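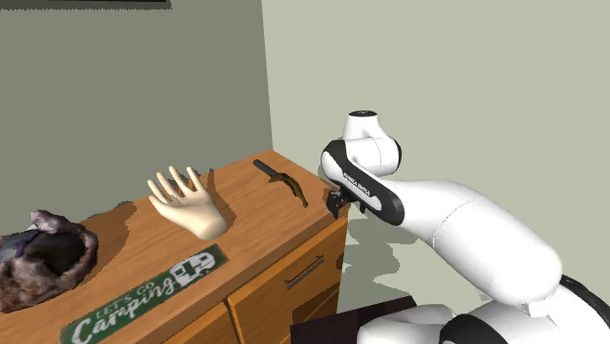 March 2018

Long one today, writing this with cold tea. Back on the Franka cell, the simulated one, the cabinet setup for the Balen job. Been putting it off since the Dradville thing ate the whole of last week.

First job was the home pose. Whoever set it (me, probably, in June) left the gripper parked out by the back corner of the top, pointing straight down, knife right next to it. Fine to look at. Not fine when every run starts there and the first move is sideways. Lifted the parking height by 4 cm and left the rest of the pose alone. Joint limits rechecked after, all ok. Saved under a new name this time, lesson learnt.

Then the base. Pedestal and cabinet are seperate bodies in the file and the gap between them matters more than I'd thought, if the pedestal creeps by a few mm all the taught positions creep with it. Measured it in the file against my own notes. Out by 3 mm. Put back, locked, wrote LOCKED in the comments in capitals so I stop fiddling. 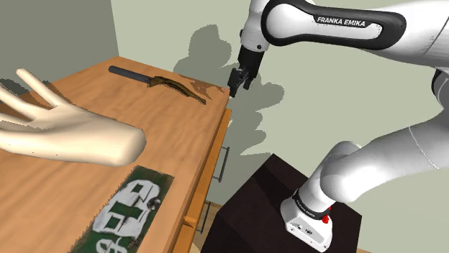 Grip force next. Had it set for the Lelton parts, far too keen for a thin knife handle. Brought it down in steps, ran the close-and-hold each time. 15 holds on the last setting before lunch, 2 slips, both the same direction. So friction on the finger pads I think, not force. Pad values were copied over from the old cell and I never looked at them. Will look at them.

Collision shapes: the hand is the awkward one. All those fingers. One fat block round the lot and the planner goes miles round it, proper mesh and it crawls. Split it, one piece for the palm and one per finger, much better. Planning time back to something I can sit through without wandering off to the kettle.

Things not done:
finger pad friction
camera check, both views, after moving the home pose
log rotation, disk filling up again
reply to Ishida about the controller settings (they asked ages ago, feel bad)

Oh and the shadows. Spent far too long on the light this afternoon, arm throws a great big grey shape on the wall and I wanted it softer, then remembered it makes no odds to the planner and nobody is paying me for pretty walls. Put it back how it was. Half an hour gone.

Restarted the lot before leaving, came up clean first go, home pose held, no warnings apart from the usual one about the clock. Backup copied to the other drive. Must label that drive.

Tommorow pads first thing, before email. Then cameras. Bring a jumper, heating's off in there again.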